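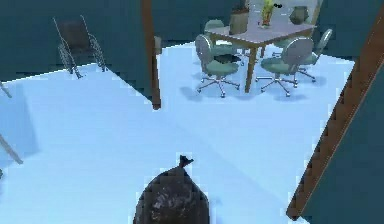

Drostport Household Waste Survey

Version 2. Maintained by Daiane Guimarães and Châu Đàm.

Summary

Survey records from 600 households in the Drostport area, covering what was thrown away and how it was sorted. Each household kept a diary for 28 days, starting in May. One row is one diary entry.

Files

entries.csv: one row per diary entry
households.csv: one row per household
codes.csv: the waste category codes used in entries.csv

Fields in entries.csv

household_id: integer, matches households.csv
day: integer, counted from the start of the diary
category: code, see codes.csv
weight_kg: decimal, blank if not weighed
district: Bruneo or Zamora

Collection

Diaries were filled in on paper and typed up by Tesanen. Weights come from hand scales supplied to each household. Entries made after 10 p.m. are assigned to the same day.

Known issues

Glass and metal share a code in the Zamora entries. They can't be separated.
Blank weights are missing values. Do not read them as zero.
Garden waste is underreported in Bruneo, where it is collected separately.

Changes from version 1

Duplicate rows removed. The district field was added. Category codes were reduced to 6.

Contact

Send corrections to Châu Đàm with the household_id and day of the affected row.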